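2024-02-10, Saturday, bench 2

Came in to finish the equipment list for Abelardo before he sends the whole thing upstairs. Quiet in here, good coffee for once, so I got further than I thought I would!

Fingers first. The Skovden quote is 78 a pair if we order 20 pairs, and 108 a pair if we buy them in dribs and drabs like last year. I'd go for the 20. We swap fingers every time somebody changes the task, the tips take a beating, and I'm tired of begging spares off the other bench on a Friday afternoon. Zivora is cheaper on paper but their lead time runs into July and they want the adapter plate billed separately (sneaky, it's on page two of the quote). Abelardo likes Zivora, so expect a discussion.

Grippers themselves: I'm asking for 2 more. One for this bench, one to sit in a box until something dies. Soomro offered a service plan on top and I left it off for now. Might regret that.

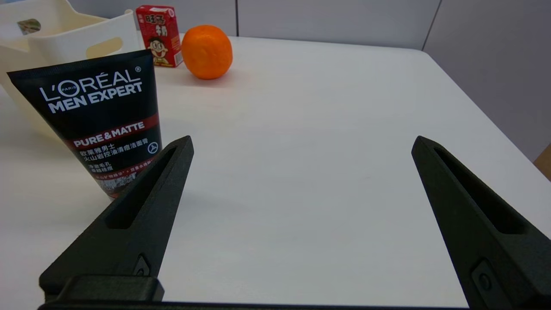
Wrist cam, bench 2, fingers open. Cleanser tube on the left, Want Want milk and the mandarin toward the back.

Which brings me to the object budget, a line we always forget and then pay for out of pocket. I want a proper one this time: tubes, small cartons, fruit, storage baskets. Fruit has to be a repeat purchase, you can't buy mandarins once in February and call it done. Cartons get crushed. I put it under consumables along with tape and table wipes, and if accounting wants receipts for groceries they can have them.

Still open:
Ask Skovden if the screws come with the fingers or if that's another line.
Is the Grultollow wrist camera compatible with the mount we have? Their data sheet says "most mounts", thanks a lot.
Soft pads, yes or no. I'd say yes for the fruit, but I don't have a price yet.
Abelardo to check whether shipping comes out of our budget or the building's.

Will type up the table Monday and put it in the shared folder.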